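Trenbridge Open qualifying and the new points table

baselinebetty
So the regional rankings got updated this morning and I'm kind of stunned. Ariel Yap is up to fourth with 3,537 points after winning Trenbridge, and Grigoris Tzavaras drops a spot even though he made the semis! Did anybody see that coming? I had him winning the whole thing.
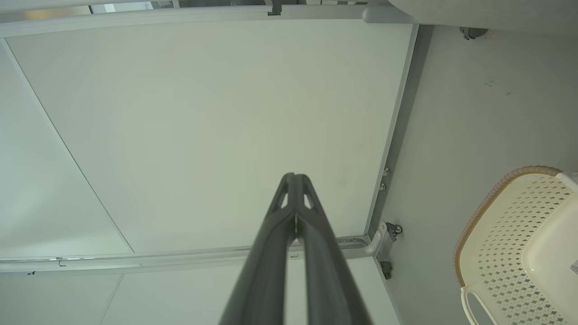

I do think the draw was kind to her (two qualifiers before the quarters), but you still have to beat them, and her second serve looked way better than it did in January.

slicebackhand4
Kind draw is putting it mildly. Trenbridge pays 880 to the winner and the Jasitz Cup only pays 500, and Jasitz had the tougher field by a mile. The table is broken.

mooncoach
Disagree. Trenbridge is best of five sets from the quarters on and Jasitz isn't. You get paid for the extra tennis. Grigoris knew that when he skipped Jasitz to rest his hip.
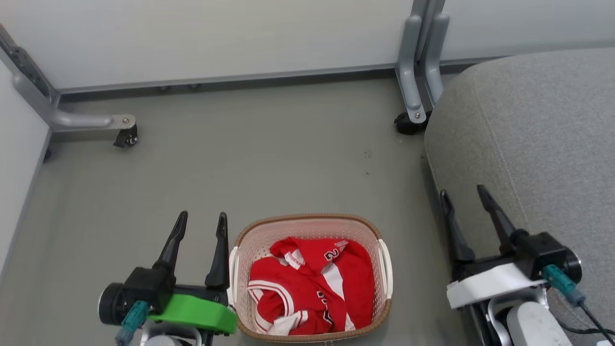 Also he was up a break in the third against Văduva and just let it go. That's on him, the points system didn't double fault twice in a row.

slicebackhand4
He was hurt, man. You could see it every time he pushed off to his left.

baselinebetty
I was sitting right behind the baseline for that one and he moved fine to me until the fourth set. Then yeah, he started grabbing at it between points. I felt bad for him, the crowd had gone pretty quiet by then.

dropshotdee
Is anyone going to Brosuvora next month? I got two seats for the night session and my sister bailed on me. 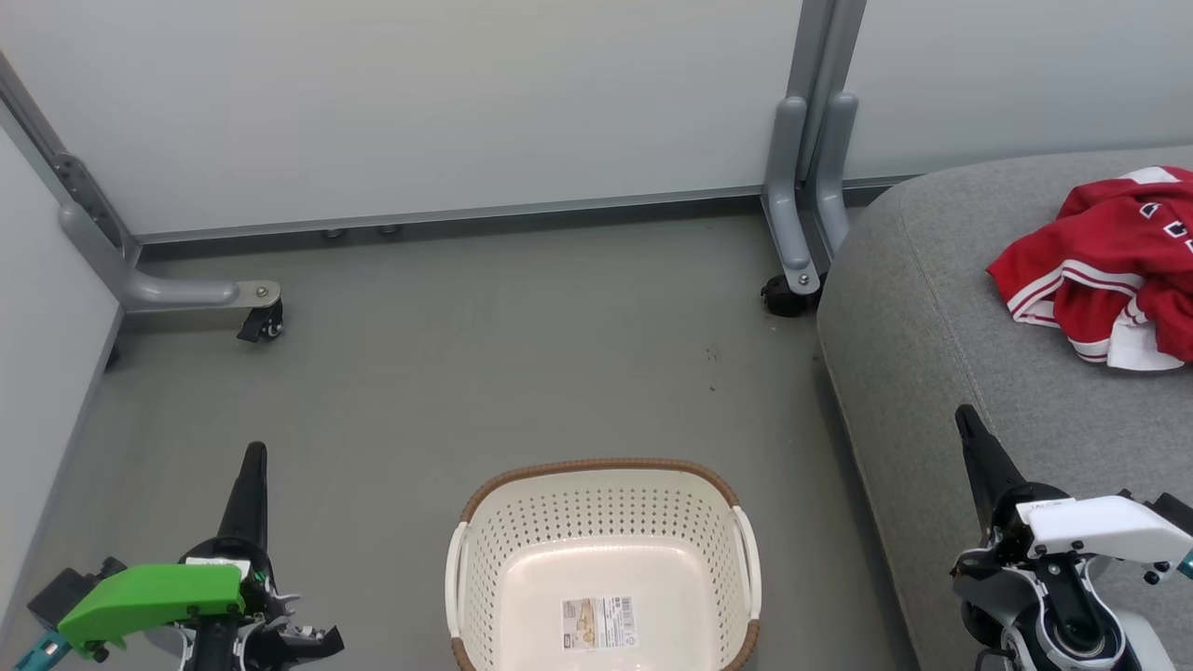
Row is decent, you're near the corner so you get a good look at the returns. Message me if you want it, I'm only asking what I paid.

mooncoach
Messaged you! And slice, if Ariel wins that one too I expect an apology.

slicebackhand4
She goes out in the second round. Screenshot this.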